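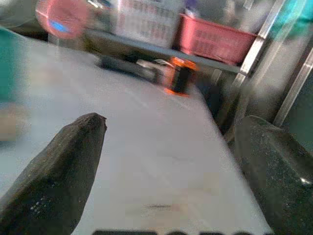
Gigs & Releases

Re: Grodari set times + the Zema remix
18/01/2023

Hi all,

Rupert Egger wrote:
> Does anyone know if Prantl is playing live or doing a DJ set at Grodari
> this year? The flyer only says "Prantl (hybrid)" and I've never been
> sure what people mean by that. Also, is the Zema remix on Ukex ever
> coming out on vinyl or should I stop refreshing the page?

Taking the second one first, Rupert, because I have good news! The Zema remix is getting a proper 12-inch. 294 copies, black vinyl, hand stamped, and the B-side is the long version she's been closing with since September (the one with the break where the kick drops out and everybody thinks the sound system died). I had a mail from the label last night and they say 29 of those are held back for the record table at Grodari, so if you miss the preorder you've still got a shot on the night. Get there early though. Last time I strolled over after the second act and went home with a sticker.

As for Prantl, "hybrid" means three decks plus the drum machine and that little acid box he's had forever. I caught him doing it at the warehouse thing last fall and it was the best I've heard him play. He starts out at a pretty normal techno tempo, lets the drum machine creep in underneath, and before you know it you're at 160 and your calves hurt. The middle section dragged a bit, I'll admit, and there was a vocal sample I could have lived without, but that last half hour!! I was grinning like an idiot.
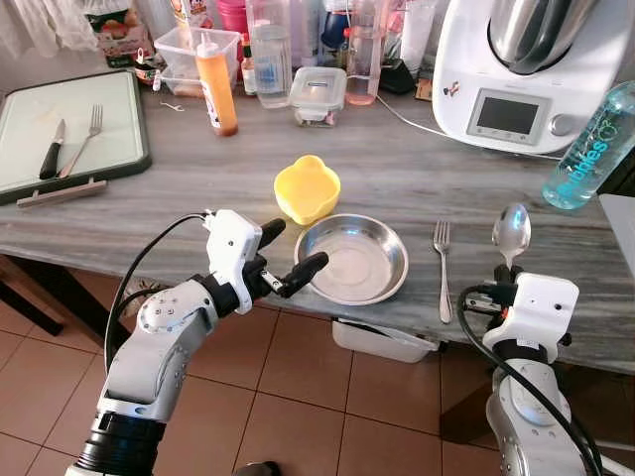
Now, my set. Yes, I'm opening the small room, and yes, I'm terrified. I've been building the first forty minutes all week and I keep changing my mind about how soft to start. Roswitha Kaufmann (she's booking the small room again) told me to keep it slow and odd until people have put their coats away, which suits me fine, so I've been sampling kitchen stuff for percussion. A stainless steel bowl hit with a fork makes a gorgeous ringing hat if you pitch it down and chop the tail. The yellow plastic one with the bear face just goes "tok", but layered under a clap it's pretty great, and I'm now using it in two tracks. I'll put a rough mix up for the list once I've fixed the levels, because right now the bowl is louder than the kick.

Couple of practical bits. The big room holds 986 this time and they're not selling at the door, so please don't turn up hoping. Lockers take coins only. And if anybody is driving back toward the city after closing and has space for one person and a heavy record bag, write me off list, I'll pay for gas and bring snacks.

Rupert, are you coming for both nights or just the first? I still have your headphones!

See you down the front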